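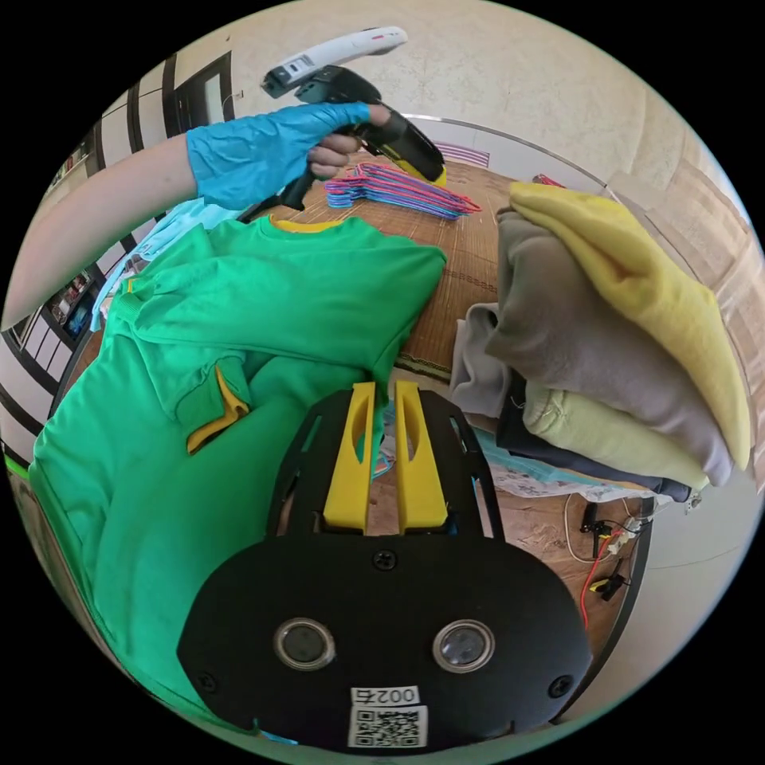
## 4. Labels and the return of shared items

**Figure 3.** A short printed label with a QR code sticker directly below it.

The two lending stores, Kandside and Brosside, hold the same kinds of goods but mark them in different ways. Kandside uses a printed label with a short number, which staff copy into a paper book. Brosside uses a square code that is scanned at the desk, and the record is kept in the Indar stock system. This section looks at what happened to items at the point of return, where most of the errors in both records were made.

We followed 2147 returns across the two stores. A return was counted as clean if the item went back to its own shelf and the record showed the right item on the same day. All others were counted as faults, whether the mistake was later put right or not.

### 4.1 Short numbers

Short numbers were quick to read and easy to say aloud across a room. Their weakness was in copying. Staff at Kandside dropped leading zeros, so that an item marked with three digits might be entered with one, and a later reader could not tell if the entry was complete. Letters or characters added after the number were left out more often than the number itself. This mattered most for items kept in pairs, where the added mark was the only thing that told one half from the other. The label in Figure 3 reads "002右", the last character meaning "right"; a clerk who wrote down only the digits would lose the side.

Direction was a second cause of trouble. A label fixed by one person while facing an item is often upside down to the next person who handles it, as the one in Figure 3 is to the viewer. Numbers made up of 0, 6, 8 and 9 were the worst affected. Kandside began to underline them in March, and we treat returns before and after that change separately in Section 5.

### 4.2 Scanned codes

Scanning removed the copying step, and a code can be read at any angle, so a tilted sticker did no harm. The faults at Brosside were of another sort. Staff scanned the item and then set it down to deal with the next borrower, and the record showed it as shelved while it was still on the counter. Worn stickers were also a problem — 33 had to be replaced during the study — and where there was no printed number beside the code, the item had to be looked up by its description.

### 4.3 Both together

Bainbridge, the smaller branch store, carried both marks on 5 of its shelves. The sample there is too small to set beside the other two and we leave it out of the main tables. Staff used the code at the desk and the number at the shelf, and did so without being asked.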